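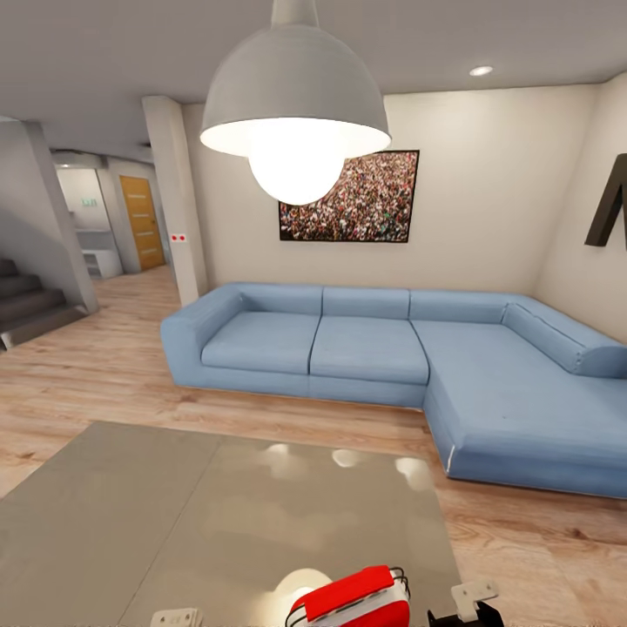
How to check a simulated living room before your club trains on it

Our club spent most of September driving a simulated arm around the Fundville room, the stock scene that half the teams in the Gromoso challenge download first. I was against using it. I still have doubts, but the entry rules want simulated runs before anyone touches hardware, so these are the steps we settled on after wasting a lot of evenings.

What you need: the Sithole simulator, the room file, and a computer that stays on overnight. The Gruro plug-in is optional. It promises "lifelike" lighting and it made our machine crawl.

Step 1. Load the room and don't move anything

Everybody wants to grab something in the first minute. Leave it alone. Render one still from the robot's own view and save it with the settings written in the file name. We skipped that and later had 3672 stills with no idea which lamp brightness went with which batch.

Step 2. Look for trouble on the table top

Lighting is where I lost faith in our first results. A detector that does well in a dim room can fall apart once something shiny is in view, and students tend to blame the network before they look at the render. Go through your stills by eye. The table is glossy, and the pendant lamp throws pale blotches onto it near the far edge, while the red and white radio sits at the near side with its bottom partly out of view. So you have two problems to test for separately: false hits on the blotches, and a target that's only partly visible. Label them as separate cases in your sheet. If you lump them together you'll fix one and think you fixed both. 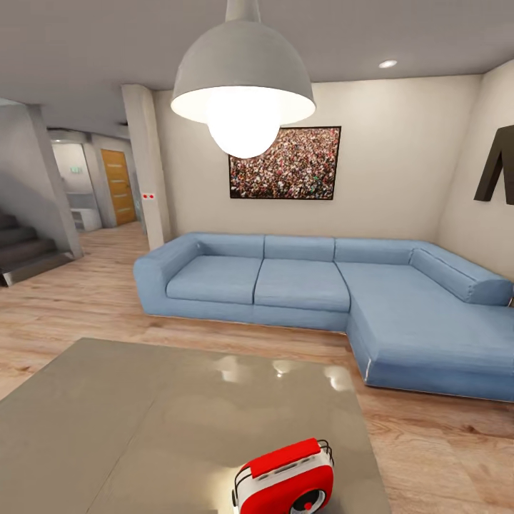 Camera placement deserves more suspicion than it gets. Teams copy a mount position from somebody's forum post and never ask if it suits the job. Ours was tuned for reaching, and it also takes in the whole far side of the room - the sofa, the hallway, even the little green exit sign beyond the pillar. None of that helps you pick up a radio. Train once on full views and once on views cropped to the table, then compare. If the full-view model wins, be careful, as it may have learned the background.

Step 3. Change one thing per run

Vasilică Crăciun wanted to randomize everything at once. We tried it for 1330 runs and couldn't explain a single failure afterward. Now we change the lamp, or the object position, or the mount, and write down which.

Step 4. Hold back some layouts

Keep 9 layouts that no model gets to train on. Ours live in a folder only one member can open, and yes, people complain. Test on those and report that score, even if it's ugly. Ours dropped badly the first time.

Step 5. Decide what you believe

A good score here tells you the arm can work in this room, with this lamp. I wouldn't promise a judge more than that. We run the final policy seven times with different seeds and throw it out if the results jump around. Save the logs from the failed seeds too, in the same folder as the config file.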